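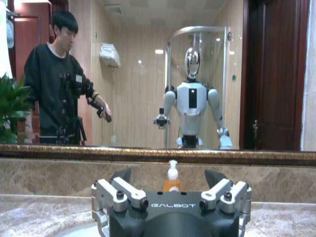
Guest bath turnover at Nira, the quick version. Took me most of Saturday morning to get this page up so excuse the typing. Nira is the bigger of the two flats we look after on Gudeta, the one with the marble, and the bathroom is what guests write about first, good or bad. Counter gets wiped last, after the mirror, or you do it twice. Soap pump goes back on the counter by the sink, the orange soap, white pump. Top it up before it gets low. We buy the 500 ml refills from Cluvano, two per order, and they keep fine in the hall closet. Mirror is huge so use the long squeegee, dry cloth along the bottom trim after. No spray straight on the trim, it creeps down behind and then you get streaks on the backsplash for the rest of the day.

Marble: plain water and a drop of dish soap. No vinegar!! No lemon anything. Last spring somebody used a limescale spray at Fovlow and the dull patch by the tap is still there, 329 dollars to get it polished and we haven't.

Next, trash. Every turnover, even if it looks like nothing in there. Black liners, the crinkly ones, pull the edge well over the rim so it doesnt slide down in the night.

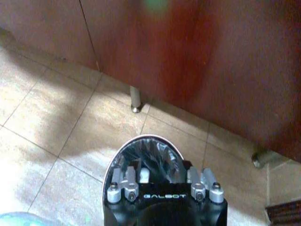 Spare liners are under the roll of paper towels, take two. Wipe the rim while the bag is out. Cabinet fronts get a barely damp cloth, with the grain, then dry. They show every finger mark when the evening light comes in low so check from the doorway, not standing over them. Floor after that, corners first.

Still to do in April: new bath mat, regrout behind the door, a better hook for the robes. The Fovlow bathroom gets its own page when I have time, proabably not this week. Keys and supply list are on the Nira page as usual, and text me if the refills run out.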